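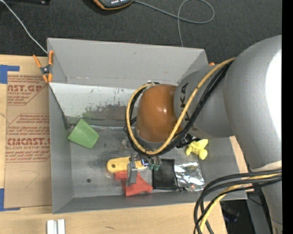 Sorting the leftovers: a quick talk with Bianca Roman

Caught Bianca Roman on a Tuesday, half an hour before closing, at the back of the Murthy reuse shop in Nornanholm. Tea in one hand, roll of tape in the other. She runs the odds bins. Odds meaning whatever is left once the clothes and books and kitchen stuff have gone to their own shelves.

"People think it's junk," she says. "Some of it is junk. You look at a tray and there's a bit of foam, a toy part, a sheet of foil somebody balled up and flattened out again. And I have to decide."

Decide what?

"If anybody would want it. That's the whole job."

She started with cardboard boxes. Didn't last. Boxes sag, corners go, small pieces slide under the flaps and stay there untill the box gets thrown out with them still inside. Then metal bins, shallow ones. She likes the sloped sides, things roll back to the middle. Doesn't care about the stains.

"They get scratched the first week. Fine. I'm not serving dinner in them."

Cardboard still gets used, flat, underneath. Saves the tabletop. And a clamp on the corner, because a bin that slides about while you're picking through it drives her up the wall. The spring kind, you can put it on with one hand. She bought hers in a pack of 8 and is down to three. People borrow them.

On foam she is strict. Firm pieces stay, crumbly ones go. A clean wedge is useful: door stops, packing, kids' craft tables. The local school takes a bag when it has one coming. Foil she mostly sends to recycling if it's clean enough. "Scrunch it. If it springs back it wasn't foil, it was that shiny plastic film. Different bag."

Toy parts are the hard ones. A yellow plastic piece with a hole in it could belong to anything. She keeps them a month, in a tub by the window, and now and then a parent comes in and goes straight to it. Blocks are easier, blocks go with other blocks, nobody minds if the set doesn't match.

"Had a man last June, Iulian, he found a wheel for a truck he'd been keeping without the wheel. He was so happy. I charged him nothing."

That would be Iulian Furtună, who now comes in to help with pricing. I asked him about the wheel. He said it was the wrong color and he put it on anyway.

How much goes through? She keeps a notebook. Best week so far, 100 bags of mixed odds in, 80 of them sorted by the weekend. The rest waited. They always wait, she says, there is a corner for waiting.

I asked for advice for people doing this at home with the drawer everyone has. She thought about it, drank some tea.

"Tip it all out. Don't pick at it in the drawer, you'll just stir it. Put it in something with low sides so you can see. Take the big pieces first. Then the flat stuff, pads and squares and felt bits, they hide the little ones."

And after that?

"Then you stop when you're tired. I mean it. Last ten minutes I make bad choices, I start keeping everything."

Phone rang then, a pickup from Zomito, two more bags, could she take them today. She said yes befor they finished asking. The odds bins are at the back of the shop, past the books, fill a bag and pay at the front.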